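搬家断舍离碎碎念，想到哪写到哪，慢慢更

1/
七月底交房，现在满屋子都是纸箱。这几天收拾下来攒了一肚子话，开个串存一下，明年再搬的时候翻出来骂自己。

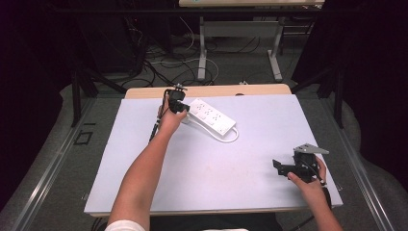
2/
搬家到底应该从哪个房间开始收？
从最不常用的那个开始，我家是北边的小储物间，厨房留到最后两天再动。

3/
先说电线。抽屉里翻出来一大团充电线，一半不知道配什么东西。我的办法是一根一根插上试，认不出来的装一个袋子，写上“身份不明”，搬过去三个月没找过就扔。插线板倒是全留了，新家的插座位置太离谱，床头一个都没有！！

4/
书最要命。去年图省事用大箱子装书，师傅抬起来的时候看我的那个眼神，我到现在还记得。今年全换小箱，下面书，上面塞毛衣，一个人抱得动。

5/
搬家公司问了两家。Estola 报价 1,537，含拆装床；Rudd 便宜 300，但是不管拆，没电梯还要另算楼层费。我住四楼没电梯……所以选了 Estola，约的星期五早上。

6/
纸箱在 Zetness 买的，30 个，以为肯定用不完，结果现在已经用了几乎 30 个，厨房还没开始。我一个人住，哪来这么多东西啊？？

7/
衣服我没叠，连衣架一起套大垃圾袋，袋口在衣架钩那里扎紧，到了直接挂进柜子。这招是从楼下邻居那儿学的，好用到想给她送锦旗（送了一盒桃子）。

8/
二手出掉的：电饭锅、落地灯、一把坐了就腰疼的椅子。没出掉的：跑步机。有人想要跑步机吗，自提，四楼，价格好说，真的好说。

9/
箱子编号别写在顶上！一摞起来全看不见。写侧面，两面都写，再写上去哪个房间。我前面十几个全写顶上了，昨晚蹲在地上重写，腿麻得站不起来。

10/
有人问新家在哪，Inomitz 那个小区，离地铁走路十分钟，楼下有早餐铺，豆浆是现磨的。签合同那天我主要在看早餐铺。

11/
冰箱要提前一天断电化霜，里面还剩半袋速冻饺子和四根雪糕，今晚的晚饭就是它们了。先去煮饺子，吃完继续更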